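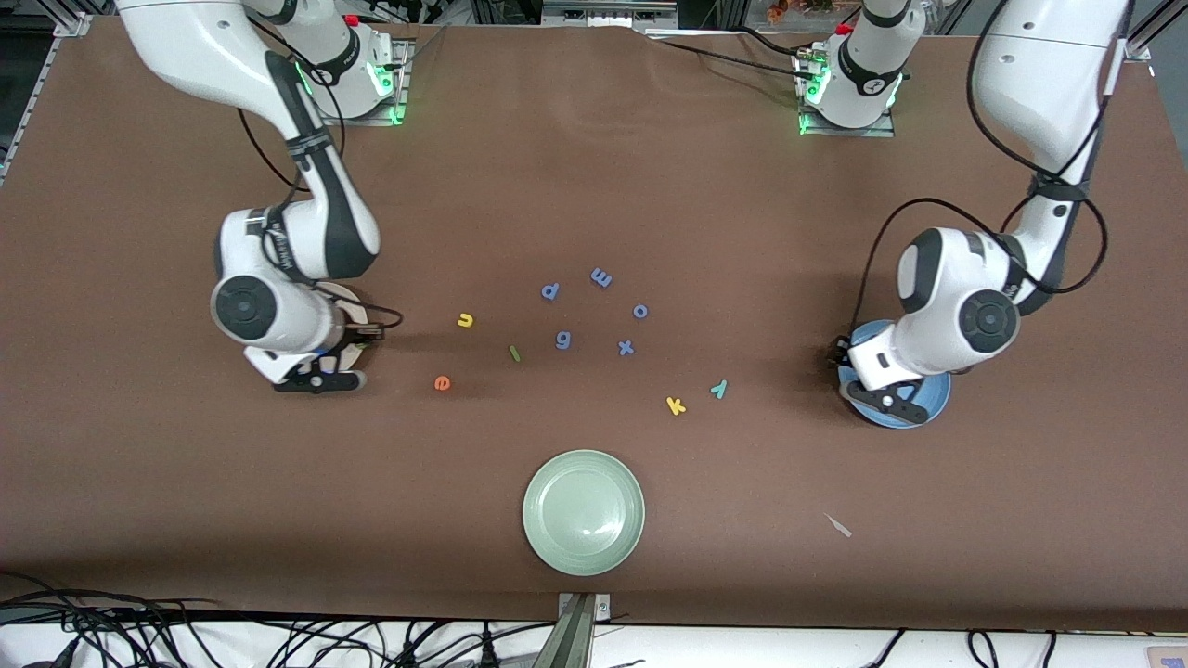

Plendance is a two-armed tabletop robot built in a shared workshop at Wemivside. It was started by Arturo Testa, a member of the workshop, and is used mainly for sorting and placing small household objects. The name covers both the machine and the set of control programs written for it.

Design

The robot has two white arms mounted at the far side of a table, facing the operator. Each arm ends in a gripper with black fingers, and each has a green status light at its base. By the builders' convention, left and right are named from the robot's side, so a person standing at the front edge sees the right arm on the left. The tabletop is brown. Cables run along the outside of the arms, a choice Testa made to keep them easy to replace - an earlier layout with the wiring tied down under the table took most of an evening to repair.

The control software, Ahuja, runs on a secondhand desktop computer. Version 3 added separate speed limits for the two arms and a shared stop command.

Sorting work

The usual task uses foam alphabet letters, with plates and a shallow bowl as places to put them. The letters come in several colors and are laid out loosely between the arms. Thin shapes such as the "l" are harder to pick up than wide ones such as the "m", and the letters weigh so little that a finger brushing past can shift them. Sessions are logged by hand in a notebook. The log for 10/07/2018 lists 101 attempted picks, of which 51 ended with the letter in the correct dish.

Later changes

In May of the following year the gripper settings were reworked to close more slowly over the last part of the travel. Testa also shortened the pause between picks, which had been set long during early testing and never changed.

A single-arm version, Bristidness, was begun by other members of the workshop. It uses the same letters and an older copy of Ahuja - the shared stop command is not included.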